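# Frequently Asked Questions: The Dellislow Shared Kitchen

**Who can use it?**
Anyone who lives in the building and has signed the sheet by the door. Guests may eat. Guests may not "just quickly make something," because it is never quick and they don't know where the pans go.

**How do I book?**
Write your name in the book. Slots run 40 minutes. If you write in pencil, you are being optimistic about your neighbors.

**What can I cook in the microwave?**
Leftovers, soup with a lid on, porridge if you stay and watch it. Corn on the cob does well: leave it in the husk, or wrap it in a damp paper towel, and let it sit a minute before you eat it.
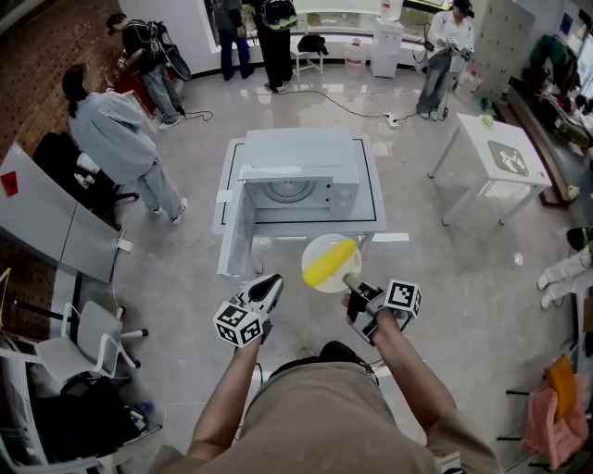
Fish is allowed before 9 in the morning, a rule Ok-hee Ji proposed in April on the theory that it would stop all fish. It has stopped nearly all fish. Gosia on the second floor gets up early.

**Something exploded. Now what?**
Put a bowl of water with a slice of lemon inside, run it until the window steams up, and wipe. The turntable lifts out and goes in the sink. Please put it back – a surprising number of people heat their dinner without it and then complain about cold spots.
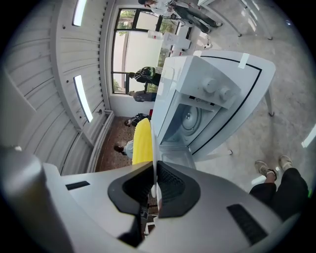
*The microwave, with the turntable in place.*

**Why did the lights go out?**
You ran the kettle and the toaster oven together. The breaker is behind the coats. Own up and flip it.

**Can I leave food in the fridge?**
Yes, with your name and the day on it. Unlabeled food goes out on Saturdays. Ju-won Ji does the clearing and can't be bribed, though the cheesecake came close.

**Is there a fee?**
A deposit of $60 for the key, returned when the key is. Lost keys should be reported to Ahn in the front office, who will sigh.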